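October, club room, started 3:40 pm

Sim entry for the Galanis round. Me (Areeba), Daniyal on the keyboard, Sobia timing, Kausar on the config file. Isabelle in and out.

Goal today: get the left arm to stop drifting during the reach. Asov build from last week still loads, takes forever. Loaded the furnished room, randomized textures left ON because the judges will have them on.

Task is the small-object one. Reach to the table, pick, lift, hold, put back. Right arm goes first. Left is supposed to stay parked with the gripper open and keep out of the way. Last week it crept in toward the body every time the right arm extended and we lost runs to self collision.

Changed the park pose in the config (elbow out more, wrist up). Also Kausar found we were sending the park command once at the start and never again. So the controller was free to wander. Now it gets resent every 14 steps.

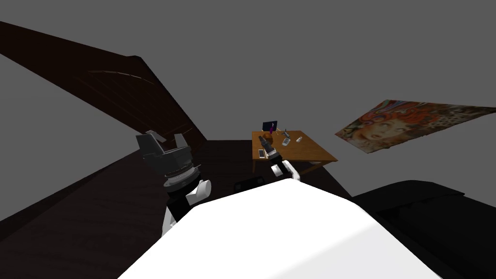

Ran it again with the resend on. Much better. Log shows left elbow staying put the whole reach. Right arm still comes in too low over the near side of the table, want it higher and then straight down. Daniyal thinks the approach height is being read from the wrong object. Checked: yes, it is using the table height and not the target height. Fixed in his branch, NOT merged yet. Somebody remind him.

4:25. Wrist views next. Both wrist streams on, saving every step. Disk filled up at step 900, my fault, forgot to clear the old Hostum runs. Cleared them. Capped episodes at 700 steps for now.

Problem with the detector on the wrist views: it fires on stone textures. Dark veins and specks get boxed as "object" with decent confidence, then the planner goes off after nothing. Does it worst when the stone is close to the gripper. Tried a higher threshold, which killed the false boxes but also the phone, so thats no good. Tried masking by depth, anything flat against the surface gets thrown out. The phone is flat too. Hmm.

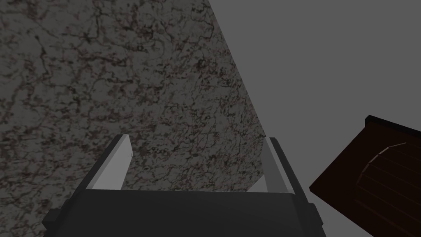 Kausar: you're filtering one view at a time. Make a box show up in the head view as well before the planner is allowed to use it. Costs us a few ms and I can write it tonight. Leave the threshold where it was.

OK doing that. Threshold back to the old value. Sobia wants a flag so we can turn the cross check off if it gets slow, agreed, call it need_head_view.

Also from Isabelle: open width on the grippers has to be logged in the same units for both arms. Left was in meters, right was 0 to 1. Explains the wierd plot on the shared drive. Converted everything to meters, old logs NOT converted, dont compare them.

5:10. Three full episodes with the merged pose + resend. Seeds in the sheet. First two finished, last one stopped early when the planner got no target at all and just sat there. Plain gray surfaces give the detector nothing and the planner has no fallback for an empty list.

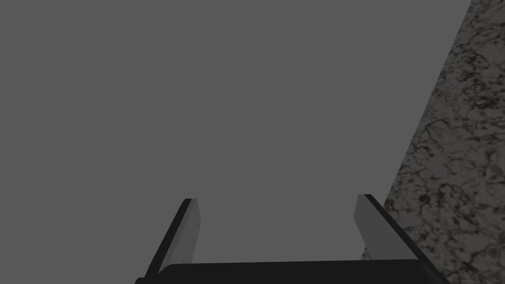

What should the arm do when the list is empty? Back up to the last pose where it had a target, look again, and give up after 3 tries.

Daniyal writing the fallback. Wants it as its own state, fine by me as long as it prints something when it goes in there.

To do before next session
- merge approach height fix (Daniyal!!)
- need_head_view (Kausar)
- fallback state
- rerun the seed that stalled, same textures
- ask Isabelle if the Ganico license covers the second laptop
- delete runs as we go, disk is at its limit again

Locked up 5:45. Config saved as park_v2, old one still in the folder.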